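**Cord rule for hand-held gripper takes - keep or drop?**

**skaimal_bench**
Draft for the Flivach practice sheet has this under cords: "strip flat on the board, slack cord inside the board, gripper cables clear of the work." 30 people will be reading it so want it right. Objections?

**tibor_sz**
Second part is too strict. Long cord, small board, it's going to loop. You end up with every take looking the same and then the policy chokes on a real desk.

**dobos_m**
Disagree w/ Tibor. I reviewed 192 takes in December and the loops were fine, it's the gripper's own cables that get in the way. Strip and cord on the board, both hands on grippers:

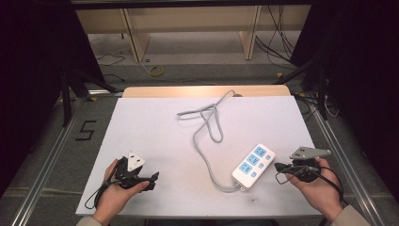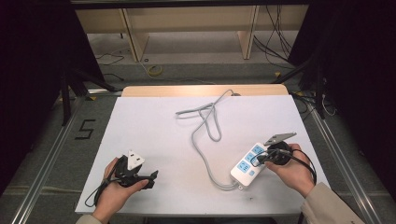
### Replies after the pics

**tibor_sz**
ok but thats my point, cord is all over the middle in both and I'd keep both. Look at the black cable curling over the board toward the strip in the first one - write the rule for that.

**ngozi_o**
+1. At Grostberg we route them back along the forearm, one strap, done. Takes ten seconds. Also add "strip unplugged from the wall before start". Shouldnt need saying but put it in.

**skaimal_bench**
Forearm strap as must or should?

**dobos_m**
Must.

**tibor_sz**
Should. Straps pull when you rotate the wrist.

**skaimal_bench**
Going with should for now, cord slack line comes out, unplugged line goes in. New draft up tonight.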